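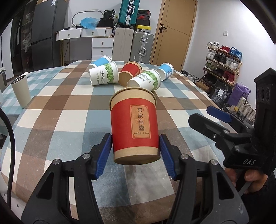
A paper cup is a paper cup, according to Laurier Dhillon, and a business that needs a whole page to introduce its paper cups is probably hiding the price.

We got that by email the week our site went up, and we've left it near the top ever since. It's a fair complaint. The prices are on the front page now, per sleeve, with shipping shown before you type in your address.

About Rinier

Rinier sells paper cups to households, small offices and people throwing parties in rented rooms. Nabila El Idrissi and Delphine Castellanos opened it after a February wedding where the cups had been sold to them as "premium" and went soft at the seam before the speeches were over. The supplier said that was normal. Maybe it was. We still think the word "premium" should be kept off a carton until someone has filled what's inside.

We don't make cups. Plenty of sellers let you believe they do. We buy from factories, open cartons, try a few sleeves ourselves and send back what we wouldn't use. Last year we looked at 387 designs and kept 98. Most of the ones we dropped were perfectly pretty.

How we try them

At a kitchen table, with a tablecloth on it, the way they'll be used. We pour coffee, tea and soup, leave it for 12 minutes and pick the cup up by the rim. Then somebody knocks a few over. An empty paper cup will go over if you look at it wrong, and no base we've been offered has changed our minds on that, whatever the brochure says about "anti-tip geometry." A rolled rim does help. It's nicer to drink from and it keeps the mouth round when you squeeze.

What we're doubtful about

"Eco" on its own tells you nothing. Brown kraft is a color. It may be a good cup or a poor one, and the lining matters more than the shade of the outside. When a factory can't tell us what the lining is, we say so on the product page and you can decide.

We're also doubtful about party sets where everything matches. People buy a set of 200 for the theme, use half, and then the rest sit in a cupboard until the next birthday, which has a different theme. 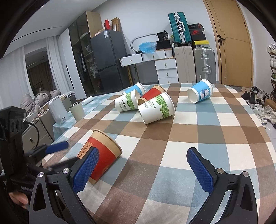
Mixed sleeves are what we'd buy ourselves. Red and brown for the family dinner, leafy green for whoever wants something quieter, light blue for the kids, and everyone remembers which one is theirs for a while at least. The reds with 吾家有喜 down the label are meant for happy family news, so think twice before setting them out at a budget meeting. Octavio Castaño did, and got asked who was expecting.

Do you need us?

Possibly not. If you have mugs and someone willing to wash up, use the mugs. If you want cups tomorrow, the grocery store is quicker than we are. We ship out of one back room and orders leave when they're packed.

Samples are two cups of any design, free, postage on you. Fill them, sit on them, leave them in the car. Yasmine Bouzid reads the complaints and answers most of them. Returns are fine on unopened sleeves.

Page last changed Jun 3, 2019.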